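Ralline 40 Compact Electric Duster: Bench Review

Reviewed by Octavio Valderrama

The Ralline 40 is a corded electric blower sold as a replacement for canned air. I used it for one month, mostly on desktop computers that come in for cleaning and parts recovery. The unit under review was bought at retail. The comparison tool was my older Greltar blower, which has more power and a worse handle.

What is in the box

Blower, power cord, foam intake filter with one spare, and 7 nozzles. The nozzles are a wide cone, a narrow cone, a flat slot, two brushes, a soft rubber tip and a right-angle elbow. The manual is a single folded sheet and leaves out the duty cycle. The label on the motor housing gives it: ten minutes on, five off.

Power and airflow

Rated draw is 900 watts. There are two speeds, selected by a rocker switch under the thumb. Low is suitable for boards and connectors. High is suitable for heat sinks, filters and power supply vents, and it will spin an unsecured fan fast enough to damage the bearing. Hold the blades still with a finger or a plastic stick.

The wide cone does little at any distance. The narrow cone and the slot did nearly all of the work. The elbow is the one part I would buy separately — it gets air in behind a power supply and along bundled cables without tilting the case.

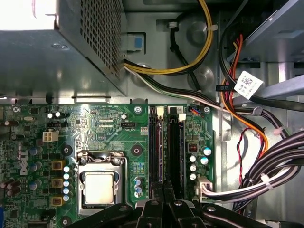

Noise

I measured 82 dB on high at arm's length with a handheld meter. Low is better but still calls for ear protection over a full session. The Greltar is louder, with a lower pitch that I find less tiring. Erhan Uysal, who shares the shop, disagrees and has asked me to run the Ralline after 5 p.m.

Handling

The grip is oval and slightly too thick for small hands. Balance is good with a short nozzle and poor with a brush fitted. The cord leaves the rear at a fixed angle and drags over the edge of the bench. A swivel would fix it. The nozzle lock is a quarter-turn bayonet, firm when new, and mine had developed a little play by the end of the month.

Heat

Exhaust air gets noticeably warm after almost 7 minutes on high. I would not aim it at one spot on a plastic shroud for long. The thermal cutoff tripped once, with a clogged filter, and reset itself after a rest. Rinse the foam weekly and let it dry fully before refitting.

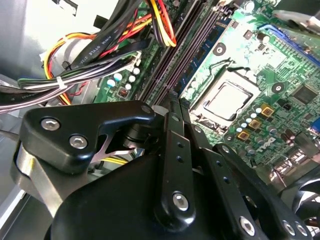
Open desktop chassis, green motherboard.

Compared with canned air

No propellant, no frost on the board, steady pressure. Cans remain easier for house calls. The Ralline needs an outlet and takes up half a tool bag.

Verdict

Recommended for bench use, with ear protection. Buy the Greltar instead if you clean shop equipment more than computers. Replacement filters come in packs of two, and the Greltar foam does not fit.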